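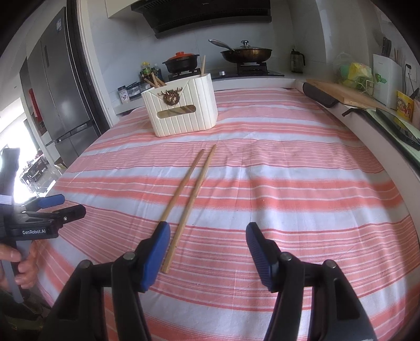 *Two chopsticks on the striped cloth, with plenty more standing in the deer box.*

## The chopsticks have a home again

Those of you who came to the September supper will remember the great hunt for chopsticks. It went on so long that the noodles were passed round with forks, and Magdy Gaber ate his with a serving spoon and was very good-humoured about it. I promised then that the kitchen at Buton would be put straight before we cooked together again, and I am pleased to say that a start has been made, and rather a nice start too.

We began with the table, as Zineb Mahrous insisted we must. She is quite right that you cannot sort a drawer into another drawer — everything has to come out where you can look at it. So on went the pink striped cloth, creases and all, and out came the eating things. I had forgotten how much I like that cloth. It has broad salmon bands with thinner red ones between, and it cheers up the whole kitchen, even on a grey afternoon with the big pot sitting on the stove under its orange-red lid and everyone asking when there might be soup.

The pale ribbed box with the bronze deer's head on the front is the new arrangement. Chaimae Metwally found it at the El Fassi shop and we all argued happily over whether it was meant for a bathroom (she says not, I have my doubts). It stands up nicely, the opening in the front makes it easy to lift, and wooden chopsticks can go in upright, so you simply take what you want as you go past. They lean about in all directions and look a bit like a hedgehog, but I don't think that matters in the least.

Spoons were the only thing we disagreed on. Nivaldo Pimentel would like them in the box too, handles up, so that there is one place to go to and one thing to carry through. Aicha Abdelaziz would keep metal and wood apart, as her mother always did, and she put it so firmly that I found myself nodding before she had finished. We tried laying things out together on the cloth to see how they looked, and had a long and pleasant conversation that settled nothing whatever. If you have a view, do tell one of us at the next supper, or leave a note on the hook by the back door.

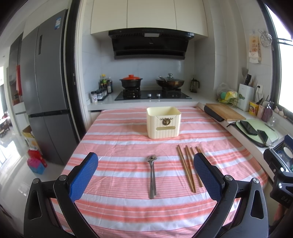

## Before the next supper

A few small things, if you'd be so kind.

- Please dry wooden chopsticks properly after washing, and leave them out on a tea towel for a while before they go back in the box. The last lot went musty and we were all sorry to lose them.
- Look in your own drawers at home! We bought 44 pairs when we started and I am certain that some have gone travelling in people's cake tins.
- The striped cloth can go in an ordinary wash. Zineb has kindly offered to iron it, though I told her I wouldn't bother.
- The baking tins are next, and after them the cupboard with the Lenus jars in it, which I have been avoiding since spring.

Soup for the next supper is Aicha's lentil one, and Magdy is bringing bread. Do say if you are coming so that we can get enough lentils in.

*6 October 2010*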